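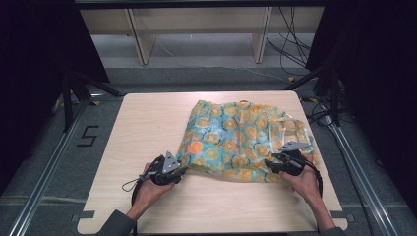 탁자 위에 놓인 얇은 천 가방. 주황색과 노란색의 동그란 무늬가 있다.

누드몽 유소년 축구단, 카르키에와 친선 경기 두 번

누드몽 유소년 축구단의 15세 이하 팀과 13세 이하 팀이 5월 11일 바숑 경기장에서 카르키에 유소년 팀과 친선 경기를 했다. 15세 이하 경기는 누드몽이 2 대 1로 이겼고, 13세 이하 경기는 1 대 1로 끝났다.

누드몽은 이번 원정에 선수 23명을 데리고 갔다. 선수들은 아침 일찍 배를 타고 출발하여 점심 전에 경기장에 도착했다. 바숑 경기장은 인조 잔디 구장이다. 평소 천연 잔디에서 훈련하는 누드몽 선수들은 처음에 공의 속도에 적응하는 것이 어려웠다. 먼저 열린 15세 이하 경기에서 카르키에가 전반 7분에 코너킥으로 첫 골을 넣었다.

누드몽의 크리스탑스 오졸린슈 감독은 전반이 끝난 뒤에 미드필더 두 명을 바꾸었다. 후반에는 누드몽이 공을 더 오래 가지고 있었고, 왼쪽 측면에서 올라온 낮은 패스가 동점 골로 이어졌다. 결승 골은 경기 종료 직전에 프리킥에서 나왔다.

오졸린슈 감독은 경기 후에 "전반에는 우리 선수들이 너무 급하게 앞으로 공을 보냈습니다. 쉬는 시간에 짧은 패스를 먼저 생각하라고 말했고, 선수들이 잘 들어 주었습니다"라고 말했다. 그는 수비 선수들 사이의 간격은 아직 고쳐야 한다고 덧붙였다.

13세 이하 경기에서는 양 팀이 많은 기회를 만들지 못했다. 누드몽은 페널티킥으로 앞서갔지만 후반 중반에 동점을 허용했다. 이 경기에서 두 팀은 벤치에 있던 선수를 모두 출전시켰다.

카르키에의 헤미 마이히 감독은 결과에 만족한다고 했다. 마이히 감독은 "우리 아이들은 다른 지역의 팀과 경기할 기회가 적습니다. 같은 상대와 계속 경기하면 배우는 것도 비슷합니다. 오늘은 아이들이 새로운 문제를 만났습니다"라고 설명했다.

이날 경기장에는 관중 500명이 왔다. 입장료는 받지 않았다. 경기 후에 양 팀 선수들은 경기장 옆 식당에서 함께 저녁을 먹었고, 누드몽 선수단은 그날 밤 마지막 배로 돌아갔다.

두 축구단은 11월에 누드몽에서 다시 만날 예정이다. 그때는 브리사노 유소년 팀도 참가하여 세 팀이 서로 한 번씩 경기한다. 브리사노는 지난 시즌 지역 리그 15세 이하 부에서 2위를 했다. 경기 시간과 참가 선수 명단은 여름 훈련이 끝난 후에 발표된다.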